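### 4.2 Composition of mixed boxes

The boxes discussed in Section 4.1 were each given over to one kind of thing, such as books, bedding or baking tins, and their contents could usually be predicted from the label on the lid. Mixed boxes could not be treated in the same way. We define a mixed box as an open or closed container in which no single category of the Nivia list accounts for more than half of the items. Every one of the seven households kept at least one box of this type, and in Usville and Galbraith the box was normally stored in a hallway cupboard or under a work surface, within easy reach of the room where it was filled.

Items were recorded at the level at which a member of the household would pick them up. A roll of tape was one item, a boxed set was one item regardless of how many parts it held, and a pair of gloves was entered as one item when the two gloves were found together and as two when they were not. This last rule was adopted after a trial in Plalmont, where single gloves were common and the original rule, which treated all gloves as pairs, gave totals that could not be checked against the shelf.

The final inventory contained 700 items. Of these, 499 were placed in a category on the first pass with full agreement between the three coders. The remainder were discussed and either assigned by majority or moved to the residual category "other, small". Disagreement was concentrated in the mixed boxes. The most frequent causes were packaging that hid the contents, small electrical goods that could be classed as either tools or accessories, and soft pouches whose use was not clear from the outside.

Figure 3 shows the range of materials that a mixed box can bring together. A red gift box in clear plastic lies at one side, with a small dark red box just behind it, and a printed pouch is propped against the back wall. A red roll of tape, a handheld digital meter and a white cable with a plug share the same space. Under the Nivia list these would fall into at least three categories, and the meter and the cable would meet only at the highest level of the scheme. Gloves and other items are on the surface next to the box.
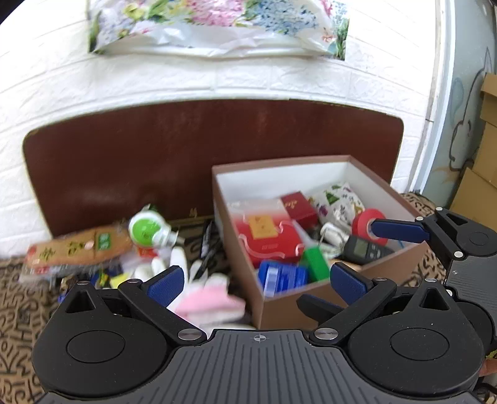
**Figure 3.** Open cardboard box with mixed contents, including boxed goods, a printed pouch, tape, a digital meter and a white cable. Further items lie on the surface to the left.

Two features of mixed boxes deserve comment. The first is the placing of rigid and flexible items. In the boxes we recorded, rigid packages tended to be set against a wall, where they stayed upright or leaned at a shallow angle, and flexible items were fitted into the spaces left over. Cables were the clearest case. A loose cable was seldom given a place of its own; it was pushed between two firmer objects, and its plug was often the only part that could be found without moving something else. Participants in Galbraith described this as putting the cable "wherever it goes", and they did not regard it as part of packing the box.

The second feature is the use of colour in retrieval. When asked to find a named item, participants more often mentioned its colour than its shape or its position. This worked well where the colours in a box were varied. It worked poorly where several items of similar colour had been placed side by side, and in these cases participants moved to a slower search in which items were lifted one at a time. The effect was strongest for red and black items, which were common in all three towns. We did not set out to measure search time and so report the pattern without a figure.

### 4.3 Items beside the box

A difficulty for any inventory of this kind is the treatment of things that lie next to a container. Earlier work by the first author (Crichton) counted only what was inside the walls. The present study follows Mikuš in recording the surrounding surface as well, out to a distance of one forearm's length, but under a separate code. The two totals are never added together.

The separate code proved useful. Surface items were mostly soft or light: gloves, cloths, folded bags, empty sleeves and wrappers. In a number of cases they matched a category already present in the box, which suggests that the box was considered full before its volume had been used. Participants judged fullness mainly by whether the flaps would close. A single tall item could therefore bring packing to an end while the lower part of the box still held unused space, particularly beneath packages that rested at an angle.

Gloves were the largest single group among the surface items. They were rarely put into a mixed box at the first attempt, even where there was room. When asked about this, participants in Usville said that gloves were needed again too soon to be packed. One household in Plalmont held the opposite view and packed gloves last, as a top layer, so that they would be the first thing out. Both practices leave the gloves easy to reach, and for coding purposes we treat them as equivalent.

Residual boundary cases were settled by two rules. An item resting on the rim was coded as inside if more than half of its length lay within the walls. An item attached to another, such as a cable still joined to its device, took the code of the larger part.

### 4.4 Limits of the inventory

The inventory describes each box as it stood at the time of recording. It does not show the order in which the items went in, and the depth of an item is a weak guide to that order, as contents shift when a box is lifted or tilted. Households were visited in November, when storage is affected by the change of season, and the proportion of gloves, scarves and wrapped gifts is likely to be higher than it would be in summer. Some seven boxes were also repacked between the first visit and the second; for these only the first record was used.

The category scheme has limits of its own. Nivia was drawn up for kitchens and was later extended to the rest of the home. It separates food containers in considerable detail but offers only one heading for measuring equipment, under which a kitchen scale, a tape measure and an electrical meter are all entered alike. Plain blocks and unlabelled plastic containers are also poorly served. Where the coders could not establish what such an item was for, it was entered by material alone, and it was left out of the analysis of function presented in Section 5.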